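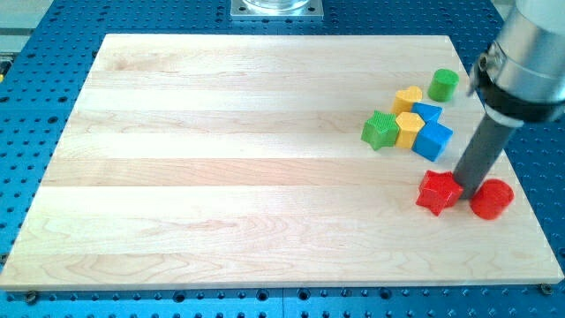 Homemade Yogurt: Your Questions

Do I need a yogurt maker?
No! A heavy pot with a lid, a thermometer and a thick towel will do it. I love my little Jovetti jar warmer, but I made yogurt for years in a cooler full of warm water and it was every bit as good.

What milk should I buy?
Whole milk gives you the creamiest batch, and 2% works fine too. Ultra-pasteurized milk is okay for yogurt (it's cheese where it causes trouble), though I think plain pasteurized tastes better.

How hot does the milk have to get?
Bring it slowly to 180 degrees, stirring so the bottom doesn't scorch, then let it drop to 110 before the starter goes in. If it creeps up to 200, don't panic – just cool it a little longer.

Can I use store yogurt as a starter?
Yes, as long as it's plain, fresh and says "live and active cultures." Two tablespoons per quart of milk is plenty. For something tangier, try the Drelach powdered culture. It's my favorite by a mile!

Why is mine runny?
Usually it got too cold overnight or the starter was tired. Give it two more hours somewhere warm. Still thin? Strain it through cheesecloth in the fridge, or pour it over granola and call it breakfast.

What do I do with all that whey?
So many things! Bread dough, pancakes, soaking oats, cooking rice. It keeps for a week in a jar with a lid.

How long can I reuse my own yogurt as starter?
With store yogurt I get five or six rounds before the flavor drifts. Heirloom cultures can go on and on if you make a batch every week.

Comments (3)

milkmustache: Did the cooler method last night and it set!! My kids finished half before lunch.

Tansy44: Does this work with goat milk? Mine came out pretty loose.

hillsidekitchen: @Tansy44 it's always softer with goat. I strain mine for three hours and it's lovely.

Contact | © Gutitz Home Dairy | Back to top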